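4. What people say first about a thing they've lost

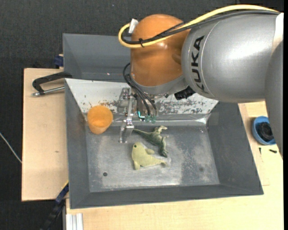
When you lose something on a bus, you get one line on the form to say what it was, and I've spent a good part of my working life wondering how people decide what goes on that line. The old advice in the description literature is that speakers give just enough to pick the thing out from whatever is around it. That works nicely when you can see what's around it. Take the orange cup, the green toy dinosaur and the plush seal in Figure 2. If I ask you for one of them, "the cup" is plenty, and the color is a bonus. Take away the bin and make me write to a stranger about my cup, though, and I have no idea how many other cups that stranger has on the shelf. Do I say orange? Do I say how big it is? Do I mention that my sister gave it to me? (People do mention their sisters. We'll get to the sisters.) So the question for this section is what writers reach for when they can't see the competition, and whether they reach for the same things in the same order.

4.1 The notices

The material is the set of 1,666 lost-item notices described in Section 3, all filled in by passengers of the Fultow bus service at its Grarkbridge and Jelten counters. I'll repeat just one thing about them, which is that the form was different at the two counters. Grarkbridge used a blank line headed "Item." Jelten used the same line, but with "(please describe)" printed after it in small gray letters. I didn't plan this and neither did the bus company, as far as I could find out. The Jelten forms came from a different print shop. It did give me a comparison I would never have thought to ask for, and I'll use it in 4.4.

I read every notice myself and marked each piece of information on the line with one of the labels from the Gyamfi scheme: kind, color, material, size, brand, wear, contents, owner and story. Most of these mean what you'd expect. "Wear" is any mark of use, like a scratch or a missing button. "Story" is the catch-all for things that happened to the object or to the person carrying it, and it's where most of the fun is.

Benjie Bautista then labeled 400 of the notices without seeing my labels. We matched completely, every label on the line, on 330 of them. I was pleased with that, and then less pleased when I looked at where the rest went wrong, because a big share of the trouble was in one place. We could not agree on what to do with "leather." Benjie treated "leather wallet" as kind plus material. I had been treating it as one lump, on the grounds that this is just what a lot of people call a wallet. He had the better argument (you can say "wallet, leather" and people did) and I went back through the whole set and changed mine to his. The counts in Table 3 use the corrected labels. The agreement figure I just gave is from before the correction, and I've left it that way on purpose.

4.2 Kind comes first, mostly

Nobody will fall over at the news that most notices name the kind of thing and that the word for it tends to come early. "Umbrella." "Gloves." "One child's boot." What did surprise me was how specific that word already was. Writers hardly ever said "bag" when they had "backpack" or "tote" available, and they'd go down another level if they could, to "gym bag" or "diaper bag," even with no other detail following. In a lot of notices the noun is doing nearly all of the work, and adding a color on top of it seems to be something writers do out of politeness.

There's a snag with putting it this way. English likes its adjectives in front of the noun, so a writer who thinks "scarf" first may still end up writing "red scarf." Word order on the page tells me about English as much as it tells me about the writer. To get around that I looked separately at the notices written as lists, where the writer used commas or new lines and could put things in any order they pleased. Those look like this:

Scarf, red, wool, long
Thermos, silver, dent near bottom
Phone, black, cracked, my daughter's

In the lists the kind is nearly always first, color is nearly always next, and everything after that is a scramble. So I'm fairly comfortable saying that kind and color are the opening moves, whatever the grammar wants. I'm not comfortable saying anything about what comes third. I tried several ways of slicing it, and each one gave me a different winner.

4.3 Color when color is no help

Color is the odd one. By the "just enough" view, people should mention it when it separates their thing from other things of the same kind, and they should leave it off when it doesn't. Black umbrellas are the obvious test. Everybody knows that a lost property shelf is full of black umbrellas, and a writer who stopped to picture the shelf would see right away that "black" isn't going to get them very far. They write it anyway! Black umbrellas were called black just as willingly as red ones were called red, and I couldn't find any sign that owners of black umbrellas made up for it by adding a second detail, such as a wooden handle or a bent rib.

I can think of two ways to explain this. The first is that color is cheap. You know the color of your own umbrella without trying, it's a single short word, and it costs nothing to put down. The second is that color is a kind of filter for the clerk. Even if "black" leaves a crowd of umbrellas behind, it does get the red and blue ones out of the way. My data can't choose between these. I lean toward the cheap explanation, mainly from watching myself fill out forms, but I wouldn't ask anybody else to lean on that.

One small group did behave the way the older view predicts. Owners of things with a strongly expected color tended to leave it off when their thing matched the expectation, and put it in when it didn't. Plain "tennis balls" stayed plain, and the one set of pink ones got "pink" written in capitals and underlined. This fits nicely with the picture-naming work I went over in Section 2, but there are so few of these notices that I'd call it a hint and leave it there.

4.4 The sisters

Now for the owner and story labels. Here are some of the lines I have in mind, with the spelling as I found it.

Blue mitten, my gran knit it
Lunch box, he cant sleep without it in his school bag
Umbrella, was a wedding gift from my sister, not worth anything
Book, I was nearly at the end

None of this helps a clerk find anything. A mitten that was knit by a grandmother looks the same on the shelf as one knit by somebody else. If the line on the form is there to identify an object, these writers are wasting it, and in earlier studies notes like these were simply thrown out before counting. I think that was a mistake. What these writers are doing is asking the clerk to look harder. The notice is a description, but it's also a request, and a request goes better when the person on the other end knows why it matters.

The two counters are useful here. If story lines were just a sort of overflow, with writers putting down whatever comes to mind, I'd expect more of them at Jelten, where the form practically invites you to go on a bit. It went the other way. Jelten writers gave more color, more size and a good deal more wear, and they gave less story. The blank line at Grarkbridge is where the grandmothers and sisters turn up. My reading is that "please describe" tells people which job the line is for, and they get on with that job. Without it, they treat the line as a chance to talk to someone.

I do have to be careful, as Grarkbridge and Jelten are different places with different passengers. The Grarkbridge counter is next to the school stop and it gets a lot of parents, who may be the kind of writers who explain things no matter what the form says. December is also heavy on story lines at both counters, I suppose because more of what gets lost that month is a present, and the Grarkbridge set has more of its notices from December than the Jelten set does. Dropping the December notices made the gap smaller without closing it. The proper thing would be to swap the forms between the counters and collect again, and I've asked Fultow whether they'd go along with that.

4.5 A note on returned items

It would be lovely to finish with which notices got people their things back. I can't do it. The counters kept the notices but recorded returns in a separate book, by the name of the passenger, and the names were removed from the notices before they reached me. For a small number of items the clerk had scribbled "collected" across the form, and I've read those over many times hoping for a pattern. They're mostly phones. Section 5 goes back to the list-style notices and looks at what happens to them when the writer has lost more than one thing.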